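Notebook — delivery rover, equipment planning
July, started 8:40, still going after lunch

Finally got the go-ahead to put a proper shopping list together! Adwoa wants one page she can take upstairs, so these are the messy workings and she gets the tidy version later.

Where we are: the Trumden base is ours and paid for, and I'm very happy with it. The deck is big enough for a parcel box with room left for a mast. What we haven't got is wheels I trust on block paving, a second battery, or a range sensor that can cope outdoors. The indoor one was fine in the corridor and hopeless in daylight.

Wheels first. Severin favours the hard ones that come with the base, as they roll easily and the battery lasts longer. I want the softer tyres from Dogbe. Pavers mean a joint every few centimetres, and all that buzz goes straight up into the mast. Wumpini put her phone on the deck to log the shaking and the trace looked like a seismograph (saved in the shared folder under "teeth"). A set of 4 is 430 with the hubs, which stings a bit, but I'd sooner pay for tyres than spend weeks filtering out noise we made ourselves. Severin has agreed to a back-to-back run if Dogbe will lend us a pair. Emailed them.

Route for costing purposes is the estate road, gate end to the bend and back. I keep going back to it when I'm deciding what we need, so it's going in here.
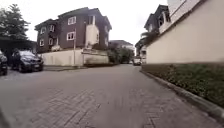
Estate road towards the bend. Block paving, kerb and planting on the right, parked cars on the left.

Things this road asks of the kit:

Walls. Long plain walls are lovely for keeping a straight line and terrible for knowing how far along you are. A short-range sensor will see wall, wall, wall. Gifty reckons we need over 50 metres outdoors so it can pick up the house corners and trees as well. That rules out the cheap Vusgate unit and leaves the bigger one, or the Senevus. Both quotes asked for.

Kerb and planting. The rover has to tell kerb from hedge. A downward-tilted depth camera would do it, and we have one in the cupboard already — free! Needs a bracket and a hood. Edem to print the bracket.

Parked cars. Dark paint in deep shade is the case I worry about most. Whichever range sensor we choose, I want it on loan first and pointed at exactly that. Asked both suppliers for a two-week loan. Vusgate said yes within the hour, nothing from Senevus yet.

Battery. Edem's sum gives 3 round trips on one pack with soft tyres and the bigger sensor running. A morning's testing will want more, so a second pack stays on the list. Please can we also buy the proper charger this time. The bench supply is not a charger, however many times we use it as one.

Order of buying, as agreed with Wumpini over tea:
Tyres and hubs
Second pack and charger
Range sensor, after the loans
Rain cover, if there's anything left

Adwoa asked whether we could rent the sensor for the season. Good question, hadn't thought of it. Gifty is ringing round.

Still to do: weigh the parcel box full, measure the kerb height at the gate end, find the invoice for the base so the warranty dates go on Adwoa's page.

14:15 — Dogbe replied. They'll lend us a pair of tyres, we pay the postage. Told Severin, he's already clearing the bench.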